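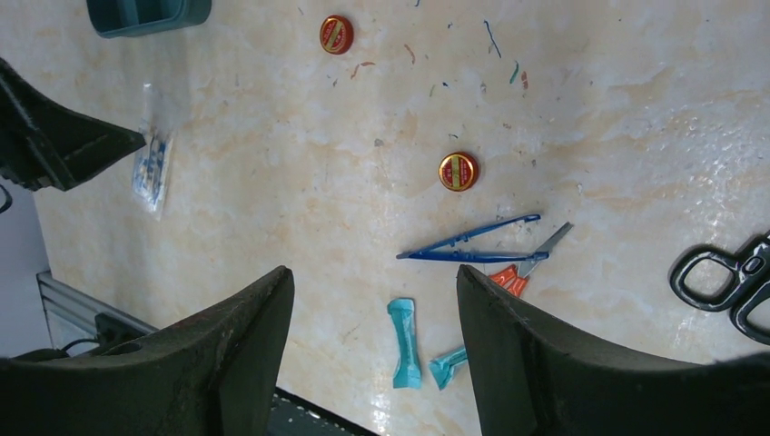

Sellel @sellel_table
2019.09.09

식탁 위 정리 타래 시작합니다. 서랍 하나만 정리하려고 했는데 서랍 속 물건이 다 식탁으로 올라왔고 이제 저녁을 어디서 먹어야 할지 모르겠어요

Sellel @sellel_table
일단 규칙을 정했음. 식탁에 올라온 건 셋 중 하나다. 쓰는 거, 버릴 거, 정체를 모르는 거. 문제는 세 번째가 제일 많다는 거죠... 왜 우리 집 서랍은 정체불명만 키우는 거야

Sellel @sellel_table
정체불명 대표 주자가 하늘색 플라스틱 조각이에요. 큰 거랑 작은 거. 어디서 떨어져 나온 부품 같기도 하고 원래 이렇게 생긴 물건 같기도 하고. 색은 예뻐요. 색이 예뻐서 못 버리는 중 ㅋㅋㅋ

Sellel @sellel_table
작은 게 큰 거에 끼워지나 싶어서 이리저리 돌려 봤는데 안 맞음. 뒤집어도 안 맞음. 그럼 너희는 왜 색이 똑같은 건데

Sellel @sellel_table
냉장고 선반 받침인가 싶어서 냉장고도 열어 봤고요, 욕실 칫솔꽂이도 봤고요, 분무기도 봤어요. 전부 멀쩡함. 멀쩡하니까 더 찝찝해요. 나중에 뭐 하나 와르르 무너지면 그때 얘 얼굴이 생각나겠지

Sellel @sellel_table
그 와중에 냉장고 열었다가 유통기한 지난 머스터드 발견해서 그것도 버림. 정리는 이렇게 옆길로 새야 제맛이죠

Sellel @sellel_table
빨간 동그란 틴 뚜껑 얘기도 해야 해요. 테두리가 금색이고 가운데로 금색 빨간색 라벨이 비스듬하게 지나가는데 이게 은근히 고급스럽거든요. 저는 이런 거에 정말 약합니다

Sellel @sellel_table
틴 케이스는 왜 이렇게 버리기가 힘들까요? 사탕 먹고 나면 단추 넣어야지, 차 마시고 나면 클립 넣어야지 하면서 모아 두는데 정작 단추는 비닐봉지에 있고 클립은 서랍 바닥에 굴러다님

Sellel @sellel_table
우리 집 틴 컬렉션의 최고참은 Haverford 쿠키 통이에요. 네모난 거. 이사할 때마다 따라왔고 안에는 늘 실이랑 바늘이 들어 있어요. 쿠키 통에 반짇고리는 전 세계 공통인가 봐

Sellel @sellel_table
엄마 집에도 똑같은 통이 있는데 거기도 당연히 실이 들어 있어요. 어릴 때 쿠키인 줄 알고 열었다가 실망한 기억 다들 있죠? 저는 한 번이 아니고 매번 속았습니다. 혹시나 해서 열어 보는 그 마음...

Sellel @sellel_table
작은 빨간 뚜껑은 일단 보류. 이 뚜껑은 자석 붙여서 현관에 놓고 영수증 눌러 두는 용도로 써 볼까 생각 중이에요. 생각만 하는 중이라는 게 함정

Sellel @sellel_table
잠깐 물 마시고 왔어요. 컵 놓을 자리가 없어서 싱크대 앞에 서서 마심

Sellel @sellel_table
다시. 청록색 트레이 얘기. 칸막이 있는 플라스틱 트레이인데 저는 이런 칸 나뉜 물건만 보면 인생이 정돈될 것 같은 기분이 들어요. 테두리가 살짝 올라와 있어서 옮길 때 물건이 덜 쏟아지는 것도 좋음!

Sellel @sellel_table
처음엔 한쪽 칸에 건전지, 다른 칸에 열쇠 넣으려고 했거든요. 근데 건전지가 새것인지 다 쓴 것인지 구분이 안 돼서 그것부터 막혔어요. 리모컨에 하나씩 끼워 보는 중. 이게 정리인지 실험인지

Sellel @sellel_table
건전지 결과 발표합니다. 거의 다 쓴 거였음. 왜 서랍에 도로 넣었을까 과거의 나... 폐건전지 수거함은 주민센터에 있으니까 봉지에 담아서 현관 손잡이에 걸어 뒀어요. 안 걸어 두면 또 서랍으로 돌아갑니다

Sellel @sellel_table
그래서 트레이는 한쪽은 매일 쓰는 것, 한쪽은 일주일에 한 번 쓰는 것으로 나누기로 했어요. 종류별로 나누는 것보다 이게 저한테는 맞는 듯. 종류별로 하면 꼭 "기타" 칸이 생기고 결국 모든 게 기타가 돼요

Sellel @sellel_table
트레이 가격 물어보신 분 계신데 오래전에 동네 가게에서 산 거라 기억이 안 나요 ㅠㅠ 비슷한 건 생활용품점 가면 1000원짜리도 있더라고요. 다만 너무 얇은 건 들었을 때 휘청하니까 한번 들어 보고 사세요

Sellel @sellel_table
그리고 사기 전에 서랍 안쪽을 꼭 재세요. 저는 서랍 폭 35cm인 줄 알고 딱 맞는 정리함을 샀는데 레일 때문에 안 들어간 적이 있어요. 바깥을 재고 안쪽을 잰 줄 알았던 거죠. 그 정리함은 지금 침대 밑에서 양말과 살고 있습니다

Sellel @sellel_table
투명 비닐봉지. 이것도 할 말이 많아요. 안에 파란색이랑 흰색으로 인쇄된 게 들어 있는 작은 봉지인데, 이런 거 집집마다 있지 않나요? 뭔가 살 때 딸려 와서 중요해 보여서 못 버리는 봉지

Sellel @sellel_table
저는 이런 봉지를 "혹시 몰라 봉지"라고 불러요. 여분 나사, 여분 단추, 설명서 쪼가리. 혹시 몰라서 두는데 막상 필요할 땐 어느 봉지가 뭐의 봉지인지 모름. 그래서 새로 사고 그럼 또 봉지가 생기고

Sellel @sellel_table
오늘부터는 봉지에 유성펜으로 이름을 쓰기로 했습니다. "거실 스탠드" "회색 코트" 이런 식으로요. 바스락거려서 글씨가 삐뚤빼뚤한데 읽히기만 하면 됐지 뭐

Sellel @sellel_table
꿀팁 하나. 코트 단추 봉지는 코트 안주머니에 넣어 두면 제일 좋대요. 댓글로 알려 주신 분 감사합니다. 바로 따라 했는데 안주머니에서 작년 영화표가 나왔어요. 정리할 게 또 늘었네요!!

Sellel @sellel_table
조립 가구 나사는 좀 고민이에요. 책장은 Penmont 거고 침대 옆 협탁은 Sestar 거인데 육각 렌치가 비슷하게 생겨서 섞여 버렸어요. 다 대 보고 맞는 걸 가구 뒷면에 테이프로 붙여 놨습니다. 이제 이사 갈 때도 안 잃어버리겠지

Sellel @sellel_table
협탁 설명서도 나왔어요. "최대 73kg"이라고 적혀 있는데 협탁 위에 그만큼을 올릴 일이 있나? 책 쌓아 두는 습관을 들킨 기분

Sellel @sellel_table
식탁 얘기도 궁금해하셔서. 크림색 바탕에 대리석 무늬 들어간 상판이에요. 주황빛 도는 줄무늬가 연하게 섞여 있어서 음식 올려놓으면 따뜻해 보여요. 제가 이 무늬에 반해서 다른 건 보지도 않았음

Sellel @sellel_table
단점은 반들반들해서 빛이 그대로 비친다는 거! 노트북 놓고 일하면 눈이 좀 피곤해요. 그래서 저는 낮에 일할 때 천 매트를 깔아요. 리넨 매트 깔면 소리도 덜 나고 좋아요. 컵 내려놓을 때 그 딱 소리 있잖아요

Sellel @sellel_table
닦는 건 별거 없어요. 물기 꼭 짠 행주로 한 번, 마른 극세사로 한 번. 순서 바꾸면 얼룩 보임. 저 한동안 젖은 행주만 쓰면서 왜 자꾸 뿌옇지 했던 사람입니다

Sellel @sellel_table
카레는 조심하세요. 흘리면 바로 닦아야 해요. 지난 2월에 카레우동 먹다가 튀었는데 전화 받느라 늦게 닦아서 한동안 무늬가 한 줄 늘어난 줄 알았어요. 베이킹소다 살살 해서 지금은 거의 안 보여요 (저만 알아요)

Sellel @sellel_table
세제는 독한 거 안 써요. 처음에 의욕이 넘쳐서 욕실 세제 뿌렸다가 냄새 때문에 창문 다 열고 밥은 방에서 먹었어요. 따라 하지 마세요

Sellel @sellel_table
쉬는 시간. 귤 먹고 싶은데 없어서 방울토마토 먹어요. 꼭지 담을 그릇을 찾다가 틴 뚜껑에 담을 뻔했음. 용도가 생길 뻔했다

Sellel @sellel_table
정리 계속합니다. 고무줄은 전부 문손잡이에 걸었고, 볼펜은 종이에 그어 보고 안 나오는 건 버렸어요. 근데 볼펜은 버리려고 하면 꼭 그때 나오더라고요? 살려고 하는 거야 뭐야

Sellel @sellel_table
영수증 뭉치에서 695원짜리가 나왔어요. 뭘 사면 695원이 되지? 글씨가 다 날아가서 금액만 남았어요. 오늘의 미스터리 추가. 하늘색 조각이랑 같이 두면 딱이겠다

Sellel @sellel_table
영수증은 가전이나 가구 보증 기간 남은 것만 사진 찍고 나머지는 찢어서 버렸어요. 감열지는 종이류 재활용이 안 된다고 해서 종량제 봉투로 갑니다. 저 이거 꽤 오래 종이에 넣었어요 반성

Sellel @sellel_table
충전 케이블은 다음에 할래요. 케이블은 하루에 손댈 수 있는 양이 아니에요. 꺼내는 순간 오늘 안에 못 자요. 그대로 상자 뚜껑 닫았습니다. 못 본 걸로

Sellel @sellel_table
혹시 정리 시작하시는 분들께. 바닥에 펼치지 말고 식탁에 펼치세요. 바닥은 밟고 다니다가 그냥 거기가 자리가 돼 버리는데 식탁은 밥을 먹어야 하니까 끝을 내게 돼요. 배고픔이 원동력입니다

Sellel @sellel_table
그리고 버릴지 말지 고민되는 건 따로 종이봉투에 넣고 겉에 날짜 적어 두세요. 계절 하나 지나도록 안 열어 봤으면 그대로 안녕. 저는 그렇게 해서 컵홀더를 다 보냈어요. 카페에서 받은 게 그렇게 많을 줄이야

Sellel @sellel_table
아 맞다 접착식 라벨 쓰시는 분들 어떤 거 쓰세요? 저는 마스킹 테이프에 펜으로 쓰는데 서랍 앞에 붙이면 며칠 지나서 끝이 말려요. 덜 말리는 거 아시면 추천 좀 부탁드려요 (예쁘면 더 좋음)

Sellel @sellel_table
답 주신 분들 감사해요! 양 끝을 둥글게 자르면 덜 말린다고요? 와 그 생각을 못 했네. 가위 가지러 갑니다. 가위는 방금 "매일 쓰는 것" 칸으로 배정됐어요

Sellel @sellel_table
둥글게 잘라서 붙여 봤는데 일단 모양부터 귀여워요. 말리는지는 며칠 두고 볼게요. 서랍 앞에는 "밥 먹기 전에 필요한 것"이라고 썼는데 쓰고 보니까 너무 넓은 범위 같기도

Sellel @sellel_table
하늘색 조각들은 결국 종이봉투에 넣기로 했어요. 봉투에 "하늘색 뭔가"라고 적음. 혹시 뭔지 짐작 가시는 분 있으면 알려 주세요. 옷걸이 부품설, 빨래집게설, 장난감설까지 나왔습니다

Sellel @sellel_table
빨래집게설 때문에 베란다 다녀왔는데 우리 집 집게는 다 흰색이랑 분홍색이에요. 탈락. 간 김에 수건 걷어 왔고 식탁 의자에 걸쳐 놨어요. 개는 건 밥 먹고 할게요

Sellel @sellel_table
저녁은 잔치국수로 결정! 애호박 채 썰고 계란 풀고 김치 송송. 국수는 금방 붇으니까 상부터 치우고 삶아야 하는데 물을 벌써 올려 버렸어요. 손이 바빠집니다

Sellel @sellel_table
이 타래는 라벨 말리는 거 확인하면 이어서 쓸게요. 케이블 상자는 묻지 말아 주세요 🙏 국수 먹으러 갑니다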